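Menach Growers Introduces Cold-Chain Handling Standard for Fresh Raspberries

New specification sets cooling, packing and storage requirements for fruit shipped to retail and food service buyers
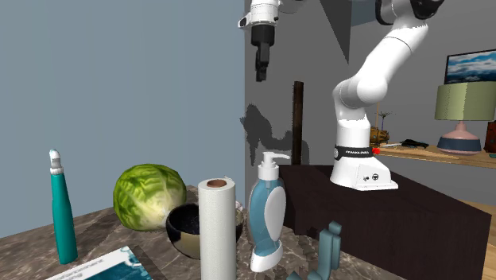
Computer rendering: a white robotic arm with an open gripper above a group of household items.

WALMONT, June 20, 2024 – Menach Growers, a cooperative of berry farms, today published a handling standard for fresh raspberries grown by its members. The standard applies to all red and black raspberries sold under the Menach label and takes effect with the current harvest.

Raspberries have a short shelf life. The fruit is hollow once it separates from its core, the skin is thin, and respiration continues after picking. Sugar content does not increase after harvest, so fruit picked early will soften and darken in storage but will not become sweeter. The standard therefore begins in the field. Pickers are instructed to take only berries that release from the core with a light pull and show full, even color.

Fruit is picked directly into the retail container and is not sorted by hand a second time. Containers are filled to a maximum net weight of 200 grams, in no more than two layers. Filled trays must be kept in shade and moved to the cooling room within 2 hours of picking. Forced-air cooling continues until the center of the tray reaches the holding temperature given in the specification. Trays that miss the time limit are diverted to freezing or juice.

"Most complaints we receive concern mold at the bottom of the container, and most of that mold starts with warm fruit," said Ailsa Aitken, postharvest manager at Menach Growers. "The interval between picking and cooling is the variable our members can control, and the standard gives them a fixed number to work to."

The specification was tested over two seasons at the cooperative's Laing packing station. Participating farms recorded picking time, pulp temperature on arrival and the condition of retained samples after six days in cold storage. Under the new procedure, nearly 4 percent of retained samples showed visible mold at the end of the period. Farms that used insulated covers during transport to the station had lower arrival temperatures than farms that used open trailers, and covers are now required.

Variety selection is addressed in an appendix. Derken, a midseason red raspberry with firm fruit and a medium red color, is listed as suitable for long-distance shipping. Softer varieties remain eligible for the label but are limited to local delivery.

"Buyers wanted one document they could check a delivery against," said Struan Menzies, sales director. "They can now read the picking time on the tray label and compare it with the cooling record."

Consumers are advised to refrigerate raspberries unwashed in the original container and to rinse them immediately before use. For freezing, berries should be spread in a single layer on a tray until solid and then transferred to a sealed bag.

The full standard, including the appendix on varieties and blank record sheets, is available to members and buyers on request from the Walmont office.

About Menach Growers
Menach Growers is a cooperative that packs and markets fresh and frozen berries on behalf of its member farms. It operates a packing station at Laing and a sales office in Walmont.

Media contact
Sheena Lennox
Communications, Menach Growers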